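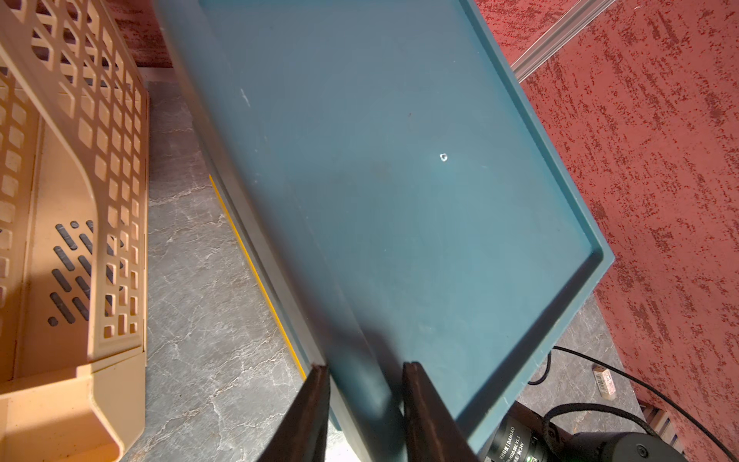 Slide 1. Teal plastic, scuffed and scratched, next to the peach crate with the holes in it.

Search talks Go

DOES A DESK ORGANIZER ORGANIZE ANYTHING?
Speaker notes, Bernadette Ó Ceallaigh
Cenbridge Library, Saturday session

Leave slide 1 up while people find seats. Start with the scratch. Plastic marks. Catalogs don't show it marked, and I'd like the room to look at a marked one for a minute before anybody talks about calm, clear desks.

Then ask for hands: who has bought something to hold paper in the last two years? Keep them up if there is less paper now. (Expect laughing. Wait for it.)

My position, say it early: I don't believe storage makes people tidy. I've been told it does by the Prosik catalog and by two of my sisters. What I've seen is that people who already file go on filing, and the rest of us get a nicer pile.

The Predden story
Keep this short. When I did the books at Predden we got upright files for every desk. Mine held 88 sheets by the end of the first month, and I know because I took them all out and counted. Most were printouts of emails. I had filed them by the day I got sick of looking at them. The file did its job, I suppose. It stood up.

Upright or flat?
The usual advice is that upright beats flat. You see the edges, you pull out the one you want. I half believe this. It works for folders. Single sheets slump and curl and end up as one sheet with a fat middle.

Flat drawers have the opposite trouble. A drawer closes, and a closed drawer is where a gas bill goes to be forgotten. The Nilsuwan people (I did their front office for a while) had a rule that any drawer without a label got emptied into a box on Friday. Harsh. I'm still not sure it helped, but they did stop putting lunch menus in there.

Go to slide 2. Don't read it out, just point: folders standing in the slots on the left, small pockets along the front, three drawer sections on the right with the bottom one pulled partway out.

Ask what they'd put in the pockets. Somebody will say paper clips. Somebody always has more paper clips than paper.

Ask about the folder with the swirly lines. I'd find that one again. The pink and lavender ones I'd have to open one at a time — pretty, and no help, unless you decide what pink means and then remember it.

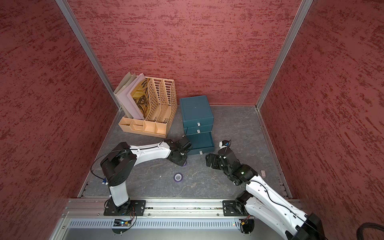 What I'd try before buying anything
Sort on the floor first. Two piles, keep and don't keep. A "maybe" pile is a keep pile with worse manners, so skip it.

Measure your folders. Take one to the store with you and stand it in the slot.

Pull the drawer all the way out once, in the store, and see how it feels going back.

If there's time: the shredder argument. If not, straight to questions. Someone will ask which brand I use. I use a shoebox, and I don't recommend it.

Last updated: December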